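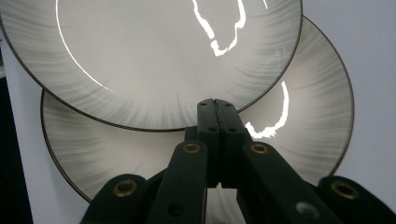
The everyday plates, white with the grey brushed edge.

Premero Home Cooks > Meal kits and box deliveries > Gokero box: worth keeping on past the trial?

mulberrylane
Hello all, long-time reader and only an occasional poster, so be gentle with me! We've been getting the Gokero box since February, three dinners a week for two people, and the trial price is about to finish. I've worked it out and it will be $262 a month at the full rate, which made me put my cup of tea down. The food has been lovely on the whole. The barley and mushroom one was a real favourite, and my husband has learned to make a pan sauce, something I never thought I'd see in this lifetime. But is it worth it once the discount goes? I'd love to hear from anyone who has stuck with it. We're in Daltcombe, if that matters for delivery.

saltbush_kitchen
Welcome back mulberrylane! We kept ours for 15 months, so I've probably eaten everything they do at least twice. My feeling is that it depends what you were spending before. We were shocking for takeaway - Thai, then pizza, then Thai again because there was a coupon - and the box came out cheaper than that by a fair margin. If you already shop well and cook most nights, I think you'd feel the pinch. The flavours are good though, and I still make their coriander and lime dressing every summer.

pot_and_kettle
I'm going to be the grump. I did it for 6 weeks and couldn't stand the little sachets. One tablespoon of soy sauce in its own plastic packet, when I've got a litre of the stuff in the cupboard! And the serves were small for anyone who's been on their feet all day. My son had toast afterwards every single time. For that money I can fill the trolley at Kushnir's and have enough left for a decent bit of cheese.

saltbush_kitchen
Fair enough on the sachets, they drove me mad too. I don't agree about the serves. We found them plenty, and there was often a bit of rice left for lunch. Teenagers are another matter, I'll grant you (mine could eat the box it came in).

mulberrylane
Thank you both! No teenagers here any more, so the serves suit us. I do feel guilty about the packaging, and I've got a whole drawer of ice packs now. Does anyone know if they take them back?

quince_and_co
They don't take them back where we are, but the school canteen was happy to have ours, so ask about. A middle road you might like: I drop down to one box a month and keep all the recipe cards in a folder. Then I make the old ones again from my own shopping. You can skip weeks in your account as long as you do it before noon on the cut-off day. I've missed it twice and had salmon turn up while we were at the beach, which our neighbours enjoyed very much.

pot_and_kettle
Now that I can get behind. The cards are the best part of the whole business, and most of those dinners are quite simple once you take the fancy names off them. The "golden harvest bowl" is roast pumpkin and chickpeas with yoghurt on top. I'd halve the honey, too.

tinroof
Bit of a tangent, but did you use your points? You get 2,000 when the trial ends and they come off the first full-price box, only you have to tick them at the checkout yourself. I let mine lapse and I'm still cross. I'd also say don't bother with the dessert add-on. The lemon pudding was very sweet and tasted of the packet, and my mum's recipe takes almost no time at all.

quince_and_co
Oh, I liked the lemon pudding! Had it with cream, mind you.

mulberrylane
You are all such a help. I've had a look and the points are sitting there, so I'll use those on the next one and then go to one box a month like quince_and_co. I've already got the barley card out for tomorrow, with mushrooms from the market and my own stock. tinroof, would you mind putting up your mum's lemon pudding?

tinroof
Will do, I'll pop it in the Puddings section tonight once I've found the page. Her writing is terrible, so if it says anything odd about the eggs, ask me first.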